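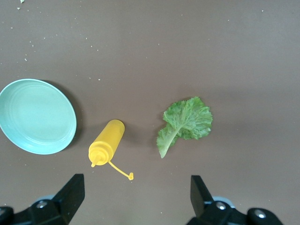

Drosach Manual Transfer Switch: Product Review

The Drosach transfer switch is intended for households that already own a portable generator and wish to run selected circuits without extension cords. Plutilside obtained the unit through a regular retail order and had it installed by a licensed electrician beside a 200 amp main panel. It remained in service through September.

Installation
The enclosure mounts on the surface of the wall and is supplied with a flexible conduit already wired. Knockouts were clean and the terminal screws held their torque when checked at the end of the month. The printed wiring diagram is legible, although the page on neutral bonding refers the reader to a separate sheet that was missing from our carton. The manufacturer's help line sent a copy by email the same afternoon.

Operation
Each circuit has its own three-position switch marked LINE, OFF and GEN. The action is firm, and the labels can be read by flashlight. We ran a refrigerator, a sump pump, a gas furnace blower and kitchen lighting for 4 hours at a time. No breaker tripped. The two wattmeters on the front cover differed slightly from our reference meter at low load and agreed with it at higher load.

Comparison
The competing Nandetell model costs less but has no meters. The Değirmenci unit transfers automatically and is priced at $588 before labor, almost $100 above the Drosach. Homes that are often unoccupied in winter should consider the automatic type.

Assessment
Recommended for owners who are at home during most outages. The cover latch is weak and should be improved. Local permit requirements apply to all three products.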